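Virnum Swim and Fitness Center
Minutes, Facilities and Supplies Meeting, August 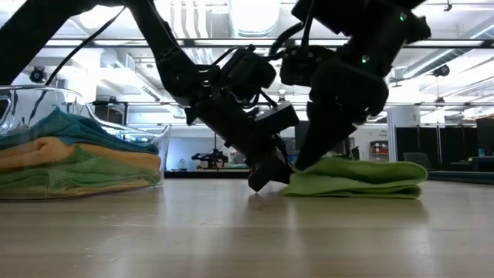

The meeting opened at 4:00 p.m. Minutes of the previous meeting were approved with one correction: item 3 should read "filter housing," not "filter media."

1. Pool water
Combined chlorine in the lap pool exceeded the house limit on two mornings. Backwash frequency was increased and readings have since returned to range. The log sheet will gain a column for make-up water volume. Action: pool operations.

2. Locker room ventilation
Plimier inspected the exhaust fan serving the east locker room. The belt is worn and the damper does not close fully. The quote covers belt replacement only – a revised quote including the damper actuator was requested. Decision deferred.

3. Laundry contract
The current agreement with Detness ends after the fall session. Two options were discussed: renewal on existing terms, or a reduced pickup schedule with the balance washed on site. On-site washing depends on the dryer vent being rerouted first. Renewal for one term was agreed. Lint buildup in the dryer duct to be checked before the next meeting.

4. Lockers
An order for 200 replacement key tags was approved. Old tags will be accepted until the new ones are issued. Master key sign-out remains at the front desk.

5. Front desk system
The Wi check-in software continues to drop the connection at shift change. The vendor has asked for error logs. Staff are to record the time of each failure and the terminal used.

6. Other business
The parking lot light nearest the rear entrance is out – reported to the landlord. The request for longer Sunday hours was carried over.

Meeting closed at 5:10 p.m. Next meeting: same room, start time to be confirmed.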